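Home | Gallery | Small rooms | Laundry | About me | Contact

THE FOLDING TABLE

Welcome to the gallery. I live in Fomville, in a flat with 2 rooms, and on these pages I write about small household work that I like to do well. This page is for the folding of white shirts on a table with a soft cover. I did not learn this from my family. In my family we folded on the bed, fast, and then everything went to the closet with many creases.

English is not my first language, so please excuse me if some sentence is strange. I read everything two times before I put it on the page, but small mistakes hide very well.

The table and its cloth

The most important thing on this page is the surface. For many years I folded on a bare table, and the shirt was always sliding away from me. When I pulled one sleeve, the other sleeve came also. With a carpeted top the cotton stays where you put it. The pile must be low. If the pile is high, the shirt sinks in it a little and you cannot press a straight line with the hand.

The color is also useful. On dark blue-green you see the border of a white shirt very clearly, and you see immediately if one side is longer. For black shirts I would like to have a light surface, but I have only one table, so the black shirts are folded with less beauty.

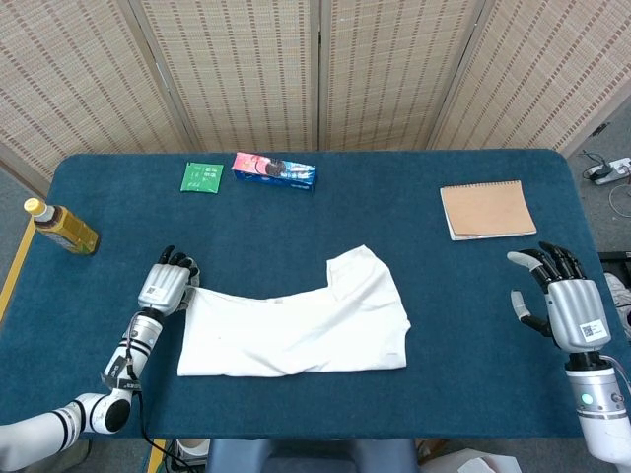
I begin always with the label. When the label is in the middle, the collar is in the middle, and then the rest of the shirt has a chance. Some people start from the sleeves. I tried this for one month, in April, and my pile was leaning to the left like an old fence.

After the label I make both hands flat and move them from the collar to the hem, without pressure. Then I turn in the sides. The sleeve comes back over the side and should lie inside the border, and this is the place where most of my shirts go wrong. A sleeve which sticks out by the width of one finger will show in the closet. If it happens, I open the side again and repeat it. It takes ten seconds and I am never sorry for it.

About the snacks

My friends laugh that I cannot fold without something sweet near. It is true. My rule is that food and drink stay closed until the last shirt is in the pile. A bottle must have its cap on, and a box of cookies stays at the back, where the elbow does not reach it. One crumb of dark cookie inside a white shirt is enough to send it again to the wash, and then you have lost the whole evening.

I like also to have a notebook near me. In mine I write which shirts became too thin and which need a button or a stitch at the hem. The cheap kind with a paper cover is good enough, only the spiral should be kept away from the cloth. It can catch a thread, and a T-shirt with one pulled thread looks old from that day.

The screen

I am very fond of folding screens. A screen with woven panels gives a quiet background and it makes a corner feel like a separate room. In a shop in Andgate I saw one with 2 panels only, but it did not stand well. Four panels are better, with the outside ones turned at an angle. The color should be pale, in my opinion, so that the light is not lost. Clean it with a dry brush along the direction of the weave. I once used a wet sponge and the strips became rough, and they are still rough now.

The thick fold

Cotton has its own will. When you bring one part of the shirt over another, you often receive a round, fat roll at the front where you wanted a flat edge. The hand wants to push it down strongly, but this makes only a hard crease in the wrong place. It is better to lift the roll a little, let the air go out, and lay it down again nearer to the middle of the table.

Look also at the hem while you do this. The stitched line is the best ruler you have. If the stitched line goes down on one side, the whole fold goes down on this side, and no pressing will correct it later.

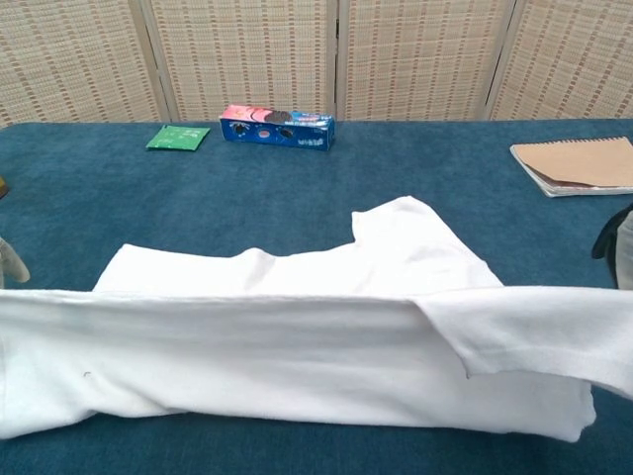
Sleiman wrote to me that all this care is for nothing if the shirts are put in the drawer while they are still a bit damp, and that the best fold in the world will smell of cellar after a week. I agree fully, and I should have put it at the beginning of the page. Touch the seams under the arms, they dry last. If they feel cold to the back of the hand, hang the shirt again until morning.

The same letter asked how many shirts I fold in one evening. My answer is 10, and after that I become careless. The others wait in the basket until Thursday.

On the next page I will show the towels. They are much easier, and I think also a little boring, but several readers have asked for them.

Reader comments (3)

Aston
I put an old piece of felt on my desk after reading this and the sliding has stopped. My problem now is cat hair. Does the carpet collect it too?

Reply from the page author
Yes, it collects everything. I use a sticky roller on the table before I bring the shirts, and one time more in the middle of the work.

marl_and_co
I'm a label-first folder as well! My husband starts from the hem and we do not discuss it. Please do the towels soon, and fitted sheets if you are brave.

Back to top | Previous page | Next page: Towels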